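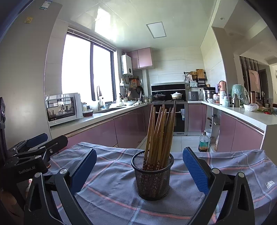 Shared kitchen in Ridska reopens with new tables and its own chopsticks
Jun 1, 2023

The shared kitchen on the ground floor of the Boonyarit building in Ridska is open again after a refit that began in December. Residents can book it for cooking and meals from this week.

The lower cabinets are now pink with a gloss finish, and the worktops are white. The gas stove stays where it was on the back wall, with the range hood above it and the oven underneath. The sink is still under the large window. The old water heater has been replaced.

Most of the money went on the cabinets and the pipework. The residents' association paid for the rest from its own funds - 2512 in all, including tablecloths, bowls and cutlery. Wooden chopsticks with a floral pattern are kept on the table in a black mesh holder, and spare pairs are in the drawer nearest the door.

Hildegard Kuhlmann, who looks after the bookings, said people had asked for proper tableware more often than for anything else.

"We used to get through packets of the throwaway ones at every supper," she said. "People brought their own or went without. Now you wash them, dry them and put them back in the holder."

Chopsticks should be washed by hand and left to dry fully before they are put away. Knives and pans are to be returned to where they were found. Anything chipped or split can be left in the box by the door.

The fitting was done by Skudico, a local firm, and the tableware was ordered through Plilix. A second order is planned for the autumn if the first set holds up.

Bookings are for 90 minutes, or for a whole evening by arrangement. There are 119 flats in the building with access to the kitchen, and around 130 people came to the monthly suppers last year. The next supper is open to all residents, who are asked to bring one dish to share. Names go on the sheet in the entrance hall. Children are welcome but must be with an adult when the stove is on.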